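Section 8: The Lounge Pickup Routine

So you got through the desk-clearing section and everyone still has their coffee mugs. Good! The next job I always set up is the lounge corner, because people keep asking me whether a machine can tidy a room by itself yet, and this is the one I use to answer them. My answer, as of Feb 16, 2018, is "kind of, if you've done your part first." What follows is your part. I wrote it for the Flestoten two-arm setup running the Lanora task software, version 747, and if you're on 699 the menus sit in a different order but the words on them are the same.

Before you start

You need an armchair, a small round table, a pedal bin and some trash you don't mind chasing. I like plastic bottles and thin bags. They're the stuff people really do leave lying around, and they are mean. A bottle is easy for an arm to find the edges of when it has a label on it, and a lot harder when it's just clear crinkly plastic with the light bouncing all over it. Bags are worse still (more on those in a minute).

Setting up the corner

1. Put the bin near a wall with its pedal facing out into the room. Leave open carpet in front of it.

2. Place the armchair and the round table next to each other. Keep a cushion on the chair. You want the room to look like a room.

3. Clear the tabletop completely for the first run.

4. Drop your trash on the carpet where both arms can get to it. Don't arrange it nicely – real people don't.

5. On the Lanora home screen, open Tasks, then Pickup, then New Corner. Give it a name you'll recognize in August.

6. Mark the bin, the chair and the table on the floor map. Mark the chair a little bigger than it is, so the arms swing wide of it.

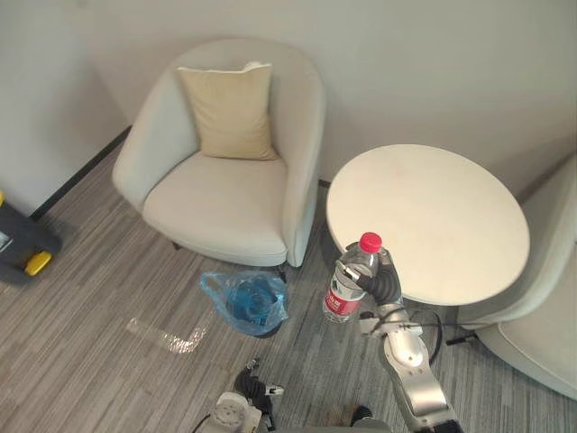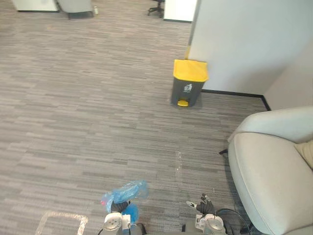
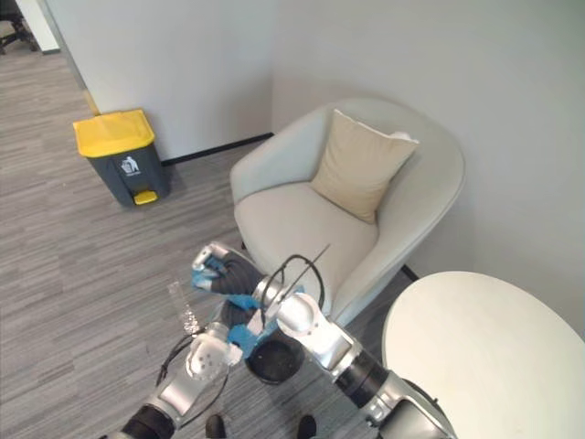

Deepika Unnithan

Running the routine

7. Stand where you can reach the stop button and press Begin. Keep your feet back from the bin side.

8. Let the first grab happen at the lowest speed, even if it makes you want to scream. Mine was set to fast the first time and I spent the afternoon with a bottle under the sofa.

9. If an arm closes on nothing, wait. It will try again, and the second try is often better than the first. After the third, press Pause and nudge the item with a stick, never with your hand.

10. When something is held, check the grip before you let the arm travel. For bottles, I set the squeeze to Light. For bags, I go to Firm and let it bunch the plastic up as much as it likes.

CAUTION: Do not reach between the arms while either one is powered. Paused still counts as powered.

CAUTION: Watch the cables. Leave enough slack for a full turn and keep the loops away from chair legs.

Note on bags: a thin bag has no real shape, so the software guesses where the middle is and goes for that. Sometimes it gets a good handful. Other times you get a corner and a long blue tail dragging behind, which then wants to hang on the rim of the bin. Turn on Shake After Release (Settings, then Hand, then Extras). It looks silly and it helps.

Note on the pedal: Lanora does not know about pedals. It'll find the lid fine, but opening it is up to you, so either prop it or press the pedal yourself from the side. Rao at the Womside office swears a pedal step is coming. I'd love that!

Cleaning and counts

The counter under Tasks goes up by one for each grab, good or bad. At 1000 grabs, wipe the finger pads with a damp cloth and let them air dry before you run anything else, then hold Reset until the number clears. If the pads look shiny, do it sooner. Spare pads are listed in the parts section at the back.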